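Olau Laundry and Bedroom Set
Data card and README

Can a machine fold your laundry yet? Mostly no, but the gap is getting interesting, and this set is our attempt to look at it closely. Olau is a collection of demonstrations of ordinary cloth chores, done by people in lived-in rooms with hand-held grippers. We put it together because we love this problem. A shirt has no fixed shape, a bed is a terrible table, and most people over the age of ten can do the job half asleep.

Version notes

First public version: June 10, 2021. The next one is planned for September and will add towels (big ones!) and fitted sheets, if we can agree on what a folded fitted sheet is.

What's inside

377 demonstrations, recorded in 3 homes. 206 of them are folding. The rest are spreading, sorting into piles, and turning sleeves right side out, which is much harder with two fingertips than we expected.

Each demonstration folder contains:
video.mp4, the view from the gripper camera
width.csv, how far open the fingertips are, with a timestamp per row
pose.csv, the estimated path of the gripper
notes.txt, free text from whoever did the chore, sometimes blank

The notes are worth reading. People write things like "grabbed two layers again" or "bed too soft, fold slid," and that has taught us more than some of our plots.

Getting started

Unpack the archive, keep the folder names as they are, and run check_folders.py before anything else. It compares the row counts in the two csv files and prints any folder where they disagree. Timestamps are in seconds from the start of the clip. Gripper width is in millimeters. Position is in meters, with the origin wherever the gripper was when the recording began, so don't compare raw positions between clips.

The loader is called Brivo and lives in the tools folder. It reads one demonstration at a time and hands back video frames matched to the nearest width and pose rows. It is slow on the longer clips. A faster one is half written.

Where machines stand on this

We trained a small baseline, Prolten, on the folding demonstrations and ran it on a two-arm setup with the same style of fingertips. The test was 142 attempts at folding a single item in half on a flat table. It does surprisingly nice work when the cloth starts out spread flat and is one plain color. Seeing it line up two corners for the first time was a great afternoon!

Then you crumple the cloth and it all gets harder. Prolten picks up a crease as if it were an edge. It pinches two layers when it wants one. On patterned bedding it sometimes goes for the bedding. We have not tested it on a real bed, or with other laundry lying close by, so please don't quote the table results as "robots can do laundry." What we'd say is that a machine can do one fold, on a good day, with a person setting up the cloth. The sorting chores look closer to practical, and we'd be thrilled to see somebody try them.

Things that will trip you up

Wide lens. Straight edges bow near the borders of the picture. We left the video uncorrected; calibration files are in the calib folder.

Motion blur. Hands move fast and indoor light is dim. Windows often blow out to white. We kept blurry stretches in.

Bedding. Prints smear into streaks when the camera swings, and simple edge detectors get very excited about them.

Background clutter. Other clothes and fabric turn up at the sides of many clips. They are not labeled. 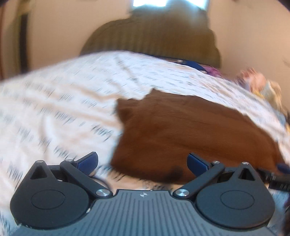 Fig. 1. Brown cloth on a printed white sheet, fingertips held wide apart. Note the shallow creases in the cloth and the streaked print.

Labels

Every clip has a chore name and a start and end time for each grasp. Grasp times were marked by hand by one person and checked by a second. We did not label garment type. Several items were hard to name even with the thing in front of us, and the folding code doesn't need it.

Known problems

Pose drifts when the gripper faces a blank wall for long. The width readings in the sorting clips from the Nieto apartment have a small constant offset; offsets.csv has the correction, and Brivo applies it unless you turn it off. A few notes files use "left" to mean the left hand and others use it to mean the left side of the bed. Sorry, we're fixing that.

Use

Free for research and teaching. Please don't try to identify the homes. If you train something on this, send us a clip, especially of the failures.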